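Three Grippers, One Kitchen

Viorica Ivanov keeps her favorite gripper in a desk drawer, wrapped in a dish towel. It's the old Clanex, the one with the scuffed fingers, and she'll happily tell you why she still loves it - it closes slowly, it never surprises her, and she knows every one of its bad habits.

When I visited her lab in Clirnthorpe in April, though, the Clanex was losing. Her group had been running it in simulation against two newer designs, the Hirnum and the Blackwood, over 2748 grasps per gripper, all with the same arm and the same controller. The Hirnum dropped 302 of them. The Blackwood dropped far fewer, and it did so with a plain parallel grip that looks almost boring on paper!

What I enjoyed most was watching the team argue over the misses. They replay each one at a crawl, leaning in, pointing at a fingertip that came in a hair too steep. Ivanov wants softer pads. Her students want a second camera down by the wrist, and after an afternoon of replays I was starting to side with the students.

Food is a wonderful way to test a gripper, and a mean one. Pieces come in odd shapes, no two tasks want quite the same approach, and a virtual kitchen lets you try again all night without washing a thing. Ivanov likes to mix up what the arm has to deal with, so a single counter might hold a drumstick and a mushroom in a baking tray, an empty square pan beside the toaster, and a small golden-brown morsel up between the fingers, close to the pan's rim. She could talk about that last bit of space, between holding and letting go, for an hour, and I'd gladly sit through it again.

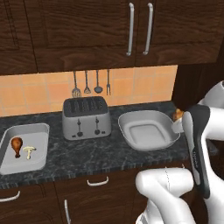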